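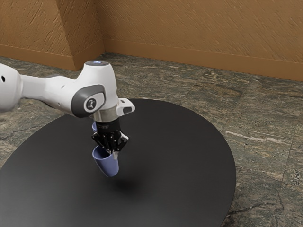 The bag fee and me

Our town council has been arguing about a bag fee since February, and I have now been to more of its meetings than I have been to the dentist in my adult life. The two experiences share a waiting room smell.

The idea is simple enough to fit on a flyer, and it did, on a green one that came through every mail slot in Komico. Stores would charge thirty cents for any carry-out bag, paper or plastic. The store keeps ten, the town gets twenty, and the twenty goes to storm drains. I like storm drains. I live at the bottom of Flavanov Street, where we get everyone else's rain about ten minutes after they're finished with it.

What the flyer left out was the definition of a bag. I had assumed I knew. The draft ordinance has a page and a half on it, and I can report that a bag for loose mushrooms isn't a bag, a bag from the pharmacy isn't a bag if it has a prescription in it, and a bag with handles from a restaurant is a bag unless the restaurant has fewer than 30 seats. So my dumplings come in a bag if I sit near the window at the big place and in nothing at all, legally speaking, if I walk two blocks to the small one.

Shih-chieh Hung, who chairs the council and has the patience of a parked car, said at the last session that no final vote would be taken until the finance office had run the numbers again. This was the third time he'd said it. The finance office had already run them twice. The first run said the fee would raise 865 thousand dollars a year, which got a lot of people excited about sidewalks. The second run remembered that if you charge people for bags they take fewer bags, and the figure shrank to something you could spend on one sidewalk, if it was short.
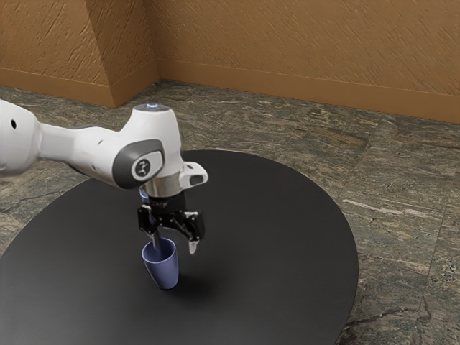
Kiron Street Neighbors' Club, Streets and Drains Group

I should admit I'm a member, mostly for the mailing list and the potluck. The club is for the fee. It was against the fee in spring, when the money was going to the general fund, and came around when the drains were written in. We have a position paper, drafted by Lai-ching Tai and then improved by eleven other people until it no longer had any verbs. My own contribution was a comma. It was taken out.

Our main demand is that the exemption for small stores be dropped. As written, a shop under a certain floor area can skip the fee for the first year, and then apply to skip it again, on a form that costs $40 to file. I asked at the counter in town hall what happens if a shop doesn't file the form. The answer was that it would be sent a reminder. I asked what happens after the reminder, and was given a second flyer.

The shop owners have their own worries, and some of them are better than ours. Yao-tsung Tai sells hardware on the corner and pointed out that his register was last updated when people still paid by check. To charge for a bag he has to ring it up as something, and the only spare button he has is marked PAINT. He says his paint sales are going to look tremendous.

Then there's Sumampouw, the discount market out by the highway, which sits just over the town line and would therefore be charging nothing. If you believe the people who spoke during public comment, every household in Komico is prepared to drive there and back to save thirty cents. I believe perhaps half of them. I've seen my neighbors circle for a free parking spot until the store closed.

I spoke too, for the first time. You get three minutes and a small light that turns from green to yellow. I had a page of notes on drain capacity and I read it much too fast, finished with over a minute to spare, and stood there. Hung thanked me and asked if I was for or against. I had forgotten to say.

For the record, I'm for it. I don't love paying it, and I already own so many canvas totes that one of them is used for storing the others. But the drain at my end of the street was last cleared when somebody's wedding guests couldn't park, and twenty cents a bag is the first plan I've heard with any money attached. 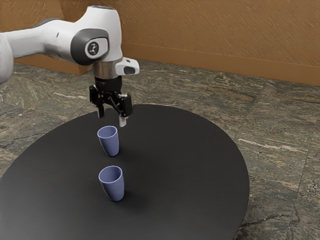
Shu-fen Lai wrote to me after my last post to say that I was being too kind to the drain plan. The ordinance says the money "may" be used for storm drains, she pointed out, and in her experience a "may" in a town budget is where the new council chairs come from. She'd like it changed to "shall" before anyone claps. She also thinks the fee should start at 70 cents or not at all, on the grounds that no one has ever changed a habit over thirty.

I went back and read the draft, and she's right about the "may." It's on the fourth page, in the paragraph after the mushrooms. I've sent a note to the club asking if we can add a line to the position paper. So far I have two replies, one in favor and one asking who's bringing rice to the potluck.

The next hearing starts at 7 p.m. in the upstairs room. Sign up for public comment at the door, and bring a sweater.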